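Narkasness finger kit for hand-held grippers, after six weeks of use
Reviewed 29 Oct 2022

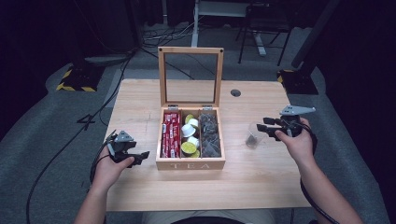 The Narkasness kit is a set of replacement fingers, pads and screws for a pair of hand-held grippers. I bought two sets in September, one for each hand, when our old fingers had worn smooth at the tips. Small items are what show up a bad finger. Our usual check is the tea box: stick packets on the left, capsules in the middle, pyramid bags on the right, and a glass cup beside it with a bag in the bottom. The pyramid bags are the hardest, as the mesh gives when you squeeze it. The old fingers dropped them often. The new ones hold them with a light pull on the trigger.

Fitting took me 45 minutes for the first gripper and 17 for the second. The instructions leave out the order of the screws. Do the inner pair first, then close the jaws on a sheet of paper and tighten the outer pair. Renato Cáceres did his the other way and had to start over when the tips didn't meet.

Upkeep is simple. Wipe the pads with alcohol every day and check the cable where it leaves the grip. We replaced one set of pads after 800 grasps, which is less than I'd like. Spare pads come only from Vergara, and the last order was slow.

The case is poor and the latch on mine has already cracked. The hex key is soft, so use your own.

Four out of five. I would buy it again, with extra pads in the same order.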